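Print this page
E-mail this page

4. Setting Up the Orik Hand Gripper on Site

Read Section 3 first. If you skipped it, the left finger is probably on the right, and you'll be back.

4.1 Before you pick it up

1. Set the case on the floor and open it with the latches toward you.
2. Check that both ridged pads are seated in their fingers. Press along the full length with your thumb. A pad that lifts at one end will lift at the other by lunchtime.
3. Tighten the screws on the gray finger housings by hand, then a quarter turn more. The driver in the lid is small on purpose.
4. Wipe the lens with the Schnyder cloth. A shirt is also a cloth, but the wrong one.

CAUTION: Do not close the fingers by pushing on the pads. Use the trigger. The linkage is rated for 2000 strokes between greasings, and none of those strokes were made by a thumb.

4.2 Framing the work surface

5. Stand facing the table and hold the gripper level, fingers open.
6. Move in until the near edge of the tabletop shows between the fingers. The object to be handled should sit in the gap, well clear of both pads.
7. Check that both fingers appear in view and lean in by the same amount. If one looks fatter than the other, the camera mount has rotated. Loosen it, straighten it, apologize to it if you like, and repeat step 6.

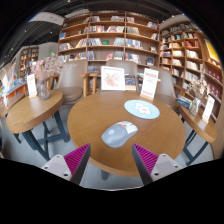 Fig. 4-1. Fingers open, computer mouse and round mousepad in the gap.

NOTE: The lens is very wide. Shelves will bend, ceilings will bend, and the corners go black. Leave the focus ring alone — it was set at the Gronatley bench and has a dab of paint on it to discourage you.

4.3 Checking the gap

8. Squeeze the trigger fully and release. The readout should show 70 at full open. Anything from 69 to 71 is fine.
9. If the reading is off, hold the zero button until the light blinks and start again from step 8.
10. Go back to the table and line up on a small object near the center. Leave the framed pictures and sign cards standing where the owners put them; background clutter does the tracking no harm and moving it makes you unpopular.
11. Save the setup under a new name. "Test" is taken. 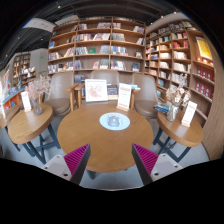

Mechthild Gruber objects to the order of these steps: she zeroes the readout before going anywhere near the table, and says that doing it our way cost her a morning at Liltevcombe when the trigger stuck at half travel. Her order works too. Use it if your trigger has been sticky, and see Section 6 for the spring.

4.4 Putting it away

12. Leave the fingers half open in the case. Fully closed, the pads press their ridges flat.
13. Write the stroke count on the card in the lid. At 500 strokes, brush out the pads; at 2000, grease the linkage.

Print this page
E-mail this page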